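Category: Careers > Part-time and Contract > Data Collection

Last updated: September 1, 2020

Teleoperators wanted, jewelry box task (part-time, paid training)

Vesell is hiring eight teleoperators to record demonstrations for our tabletop manipulation project. You will sit at a leader station, drive a pair of robot arms by hand, and put small items into a jewelry box the way you would do it at home. Each run is saved and used to train the policy. No robotics background is needed. Steady hands and patience are.

The data set is called Rostura. We have 2,043 accepted episodes so far, most of them on kitchen and desk items. Jewelry is the part where we are short. Chains slide, rings are small, and plastic bags fold in ways the current policy handles badly. We want people who will do the same task many times and do it a little differently each time, without getting sloppy.

What you will do on a shift:

- Run episodes from the task sheet. Items include chains, rings, bagged pieces and display frames.
- Work with the box lid open or closed at the start, as the sheet says.
- Mark each episode as accepted, failed or recovered. A recovered episode is one where you dropped something and picked it up again. We keep those.
- Write a one-line note for anything unusual.
- Reset the table between runs.

You will review wrist camera views as part of the job. They look like this: 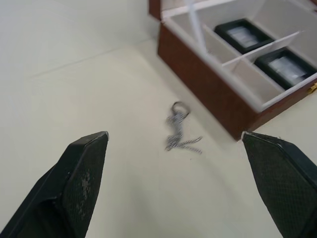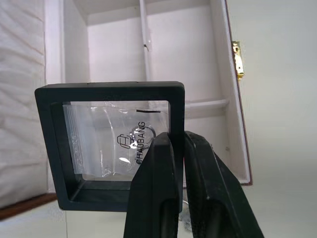
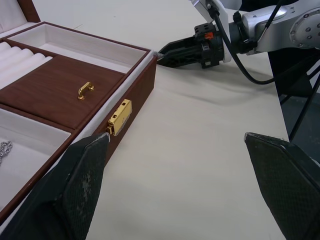
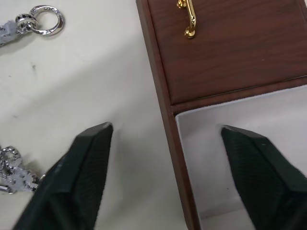
Volodymyr Didenko wrote to us after his first contract that the chains took him two weeks to get used to, and that he wished the ad had said so. He said the arms were easy enough to learn. What wore him out was judging depth from the wrist view, and he would tell anyone applying to ask for extra practice time on it before their episodes start to count. He also thought the notes should be read back to operators more often, so they could tell whether a slow run was still a useful one.

We have changed two things as a result. Training is now longer, and the first 168 episodes from each new operator are treated as practice and paid at the full rate. A reviewer goes over notes with you at the end of each shift. A slow run is fine if the motion is clean. Long pauses in mid-air are what we usually reject.

Requirements:

- 18 or older and allowed to work in the country
- Good near vision, with or without glasses
- Able to sit and use both hands for 45 minutes at a time, with breaks
- Comfortable reading a task sheet in English
- Available for at least three shifts a week through December

Helpful but not required: bead work, watch repair, sewing, lab work, model building, or any job where you handled small parts. Left-handed applicants are encouraged to apply. Most of our episodes so far come from right-handed operators and we would like a better mix.

Pay is hourly and does not depend on how many episodes you finish. Over 246 hours of work are planned for each operator, split into four-hour shifts, morning or afternoon. The work is on site at our Drekberg building, second floor. It can't be done remotely. There is parking behind the building and a bus stop across the street.

We record arm positions, gripper state and camera video from the table. Your name is not stored with the episodes. Each operator gets a number, and you will sign a consent form that explains how the recordings are used.

To apply, send a short message with your availability and a few lines about any work you have done with your hands. A resume is optional. Put "Rostura operator" in the subject line. Applicants we want to meet will be invited to a paid one-hour tryout at the station. Bring glasses if you use them for reading.

We use cookies to remember your job search settings. Accept | Manage preferences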